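## 3.2 Objects for Keeping Time and Sorting Small Items

The second part of the study dealt with the small objects that people keep on a shared table and use to manage short tasks. Participants at the Londcombe site were asked to name the items they reached for when they wanted to limit an activity – a phone call, a break, a round of tidying – without looking at a screen. Hourglasses and wristwatches came up most often in the written answers, and both were therefore kept in the table set used for the remaining sessions.

The two objects differ in what they ask of the user. A watch gives the time of day and leaves the user to work out how much of a period is left. An hourglass gives no time of day at all, but its state can be read at a glance from across a room. Daranee Sriwong has described this difference in her notes on the Ruangrit household survey as one between "reading" and "noticing," and we keep her terms in what follows.

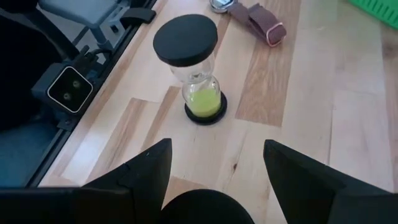
*Reading time for this section: 2 minutes*

**Figure 2.** Hourglass with yellow-green sand and wristwatch with woven strap, on the wooden tabletop.

Color was treated as a practical matter. Bright sand against clear glass and a black base was judged easy to notice by most participants, including those who sat at the far end of the table. Pale watch faces were judged harder to read under a lamp, and several participants turned the watch before answering. No correction was made for this in the scoring.

Sorting was handled with shallow plastic baskets in plain colors. The baskets were given no labels, and participants were free to decide what each color should hold. In the first 10 sessions, most people settled on a rule within about 13 minutes and kept to it until the end. The rules themselves varied widely: some grouped items by size, some by the room where they would be used at home, and a few set one basket aside for anything they could not place. Small round or rolling items were usually put away first.

The position of the baskets was also left open. Participants often placed them at an angle to the table edge, and we did not straighten them between tasks.
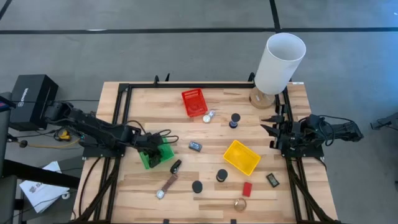
Kamol Thongsuk objected to this last choice at the January review, arguing that an unlabeled basket at an odd angle tells the next person nothing about what belongs in it, and that a household of four would undo the sorting by evening. We accept the point for shared homes. The present study looked only at people sorting alone, and the Zemero sessions, which place two participants at the same table, are reported in Section 4.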